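A day at the Pallum gripper open house

28th August. Notes from the visit, written up from the notebook and the handouts.

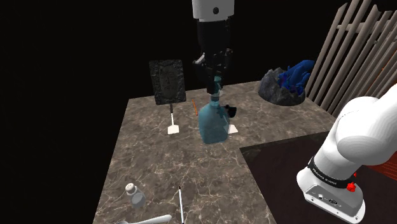 The first reply on our group's list was that comparing grippers in simulation only tells you which one the simulator likes, and that a day spent on rendered bottles would have been better spent with a box of real ones. I had the same doubt going in. Pallum had clearly heard it before, and the second half of the day was set up to deal with it.

Pallum is a small integration shop that sells arm and gripper packages to packing lines and a few university labs. Once a year, in August, they open the building and let visitors run whatever is on the floor. This year it was a comparison: a plain two-finger parallel gripper against two others, the Trorine, with softer pads and a wider stroke, and the Jaidee, a three-finger unit that costs a good deal more. I went because we have to replace a gripper before the end of the year and the data sheets all read the same.

The morning was in the simulation room. Each station had a screen, a controller and a printed task card. The standard task was a neck grasp on an upright glass bottle, standing on a marble top among other objects: a shaker, a stone bowl, a carved plaque on a white stand. You bring the fingers down from above, close on the neck, lift, and set the bottle back on the tabletop. The software, Skestetti, logs the finger width, the commanded force and whether the bottle stayed upright.

The plain two-finger gripper did well on this, better than I expected. A narrow neck suits two flat fingers as long as the approach is vertical. With the wrist tilted it got worse quickly. One finger would touch first and push the bottle before the other arrived. The Trorine was more forgiving there. The Jaidee was good on the body of the bottle and clumsy on the neck, where the third finger had little to do and sometimes got in the way of the shoulder.

Pallum had run the same task overnight for the past few weeks and handed out the totals. They had 2,066 logged attempts across the three grippers, with the start pose changed each time. I won't copy the tables here, as they asked us not to, but the order matched what I saw at the station. The most useful page was the one on failures. Most were approach failures, before any real force was applied. Very few were slips during the lift. That changes what I would spend money on, and softer pads are lower on my list than they were.

Two things about the simulation bothered me. The friction value for glass was a single number for every object, and the person at the station could not say where it came from. Also, the cameras in the simulator see clear glass much better than ours do. The task could be run with the object positions handed straight to the controller, or with positions estimated from the rendered camera view. Nearly all visitors used the first setting – it was the default. With the second one, the clear shaker gave the estimator far more trouble than the bowl did. I would have liked a whole session on that.

Lunch was sandwiches in the loading bay. Parking was tight, and anyone going next year should use the lot behind the building.

The afternoon was on hardware, in the long room at the back. Pallum had three arms bolted to benches, one gripper on each, and a crate of bottles. The bench test was 200 lifts per gripper, split among whoever was there, with the same task card as the morning. I took a turn at all three.

The plain gripper held up, though the tilted approach was even worse on the bench than it had been in simulation. The Trorine lost some of its advantage. Its pads picked up dust from the crate and had to be wiped down between groups, and the simulator has no dust in it. The Jaidee went through its lifts without much drama, but it was the slowest of the three, and changing it over from one grasp type to the other took 9 seconds by the wall clock. On a line like ours that would matter.

Cable routing got more talk than I expected. On the Jaidee the cable runs outside the wrist and caught on the bench clamp when the last joint was turned all the way around. The other two route it closer in. None of this shows up in the rendered version.

I also tried the two controllers on offer. The older one has a proper stop on the pendant and a menu that is hard to read. The newer one runs from a tablet and lets you set the closing force with a slider, and I overshot it twice with my thumb. Pallum says a number box is coming. I would wait for it.

As for the doubt raised on the list, I think it was half right. The simulator put the grippers in the right order on the neck grasp and found the approach problem before anyone touched a bottle. It had nothing to say about dust, cables or changeover time, and those would decide the purchase for us.

I have asked Pallum for a loan of the plain gripper and the Trorine, two weeks each, to run on our own bottles with our own camera. They quoted a deposit and a shipping cost that seemed fair. The Jaidee is off our list on price. The handouts are in the shared folder, apart from the attempt tables, and the bench notes will go in once I have typed them up.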